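How to Prepare a Garment Handling Demonstration for an Open Day

In September our workshop in Ademville opened its doors for one afternoon, and I was responsible for the clothes station. Several colleagues asked me how it was arranged, so I write the steps down.

1. Choose one garment and stay with it. We took a dark jacket. Soft fabric is difficult for a gripper, and visitors understand this quickly when they see the folds move.

2. Put the jacket on a hanger before the guests come in. Check that the collar sits straight and the sleeves are free.

3. Let the demonstrator make the first approach with the hand-held gripper, slowly, from below. Tamara Derkach from Kalevum did this for us and she spoke the whole time — what she aims for, where the fingers should close, when she stops.

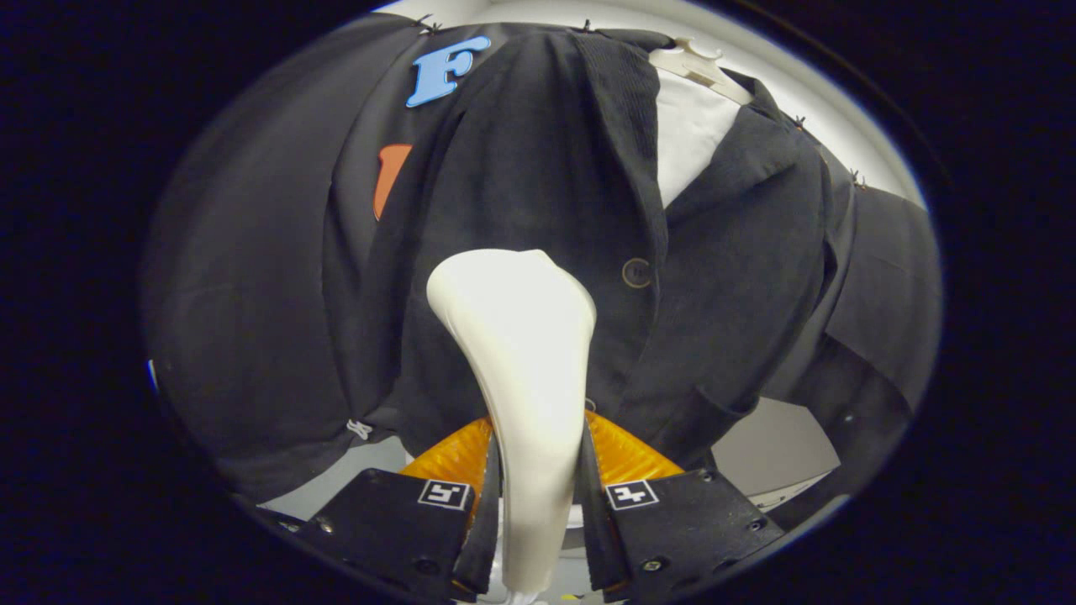 Meris Workshop Notes, Issue 32, p. 74

4. Keep the fingers in front of the fabric for a moment before you touch it. On a dark jacket the orange-yellow pads are easy to see, also from the second row. The square markers on the fingers will bring questions, so have a short answer ready.

5. After the demonstration, give the tool to the visitors. We allowed 5 minutes for each person. Children need a lower rail, please prepare it in the morning.

6. Between groups, hang everything again in the same way. Take a picture of the starting position and keep it on the table, then any helper can repeat it.

For the size of the groups, 20 people is too many. With the Kokkinos school class we divided them in two halves, and the second half waited at the coffee corner. This worked well, but somebody must go and call them — we forgot it once.

The next open day is on 26th February. Please write to the workshop office if you want to help at the clothes station.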